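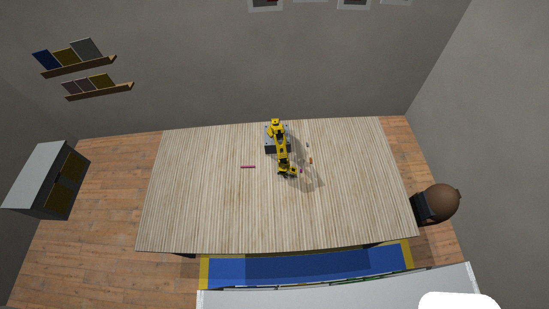 The simulated test room, with the yellow arm reaching over the tabletop and a thin pink stick lying to the left of the gripper.

The arm in the Flamau simulator passed its tests in May. In 200 runs it dropped the stick 3 times, and the team at Pennington signed off on the controller the same week. When the same software was loaded onto a real arm, it drove the gripper into the table on the second pick.

The fault was a table height. Pennington's engineers had set the simulated tabletop from a drawing, and the drawing was out of date. The real one had been fitted with a thicker top. The controller had no force limit on the downward move, so it kept pushing until the drive overheated and shut off.

"The stop button worked, but I got to it late," says Gus Strickland, who was running the bench. "I'd watched it do the job right all month on a screen. I was looking at my notes."

He wasn't hurt. The gripper was bent and the wrist bearing had to be replaced, a repair handled by Selex, the supplier. The bench was down for 2 weeks.

Strickland's report put most of the blame on the test plan. Every simulated run used the same table at the same height. The small blocks and the stick were moved between runs, and the room's colors were changed to keep the vision software from relying on them. The height stayed fixed from the first run to the last.

The plan now varies it. Each batch of 100 runs includes tables set higher and lower than the drawing says, and a run counts as failed if the gripper presses past a set force, even when it picks up the part. The first batch under the new rules went badly. The controller was sent back for more work and a force limit was added to the arm itself.

Cultico, which had planned to use the controller on its packing line, has put off the installation. Pennington says it will measure the line's tables on site before any software is loaded.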